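3 comments | 0 shares

Lendgate Household Task Readiness - Pre-Run Inspection, Station 2
Date: Friday, March 10, 2023
Inspector: Sneha Jaiswal
Second reader: Bhupendra Shukla
Task under review: discard a soft toy into a swing-lid bin
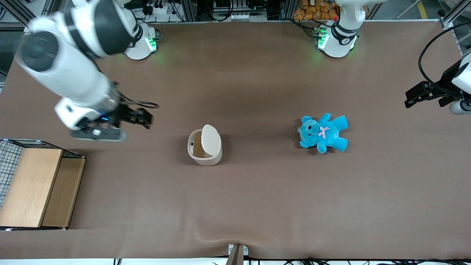
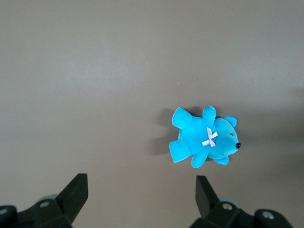

Workspace with both arms, and the toy from wrist height.

1. Base mounts tight, no play at the flange - PASS
2. Emergency stop tested from both operator positions - PASS
3. Cable slack at full reach - PASS WITH COMMENT
Slack is adequate, but the loop at the wrist can reach an open lid. Reroute before the next session.
4. Table covering flat in the work area - PASS WITH COMMENT
Folds at the near edge. Acceptable for plush, not for paper or coins.
5. Fingertip plates clean, screws torqued - PASS
6. Grip force limit set for soft goods - PASS
7. Bin fixed to table - FAIL
Bin slides when the lid is pushed. A person steadies it with the other hand without thinking. The program leaves the second arm parked.
8. Operator outside the marked floor line during motion - PASS

Readiness rating: not ready for unattended use. Picking up the toy is close to solved. The lid is the weak point. Limit for this rating is 17 failed drops in 600 cycles; we stopped the last series at cycle 70 with the limit already reached.

Comments

Paweena Hemmin: Item 7 should block the run. Tape is not a fix, a household bin will not be taped down.

Bhupendra Kashyap: Agree on item 7. Suggest using the second arm to hold the rim and re-rating in May.

Sneha Jaiswal: Run blocked. Item 3 reroute assigned to Pichit Nilsuwan.

Contact: Lendgate test office, Flurkudville | © 2023 Lendgate | Back to top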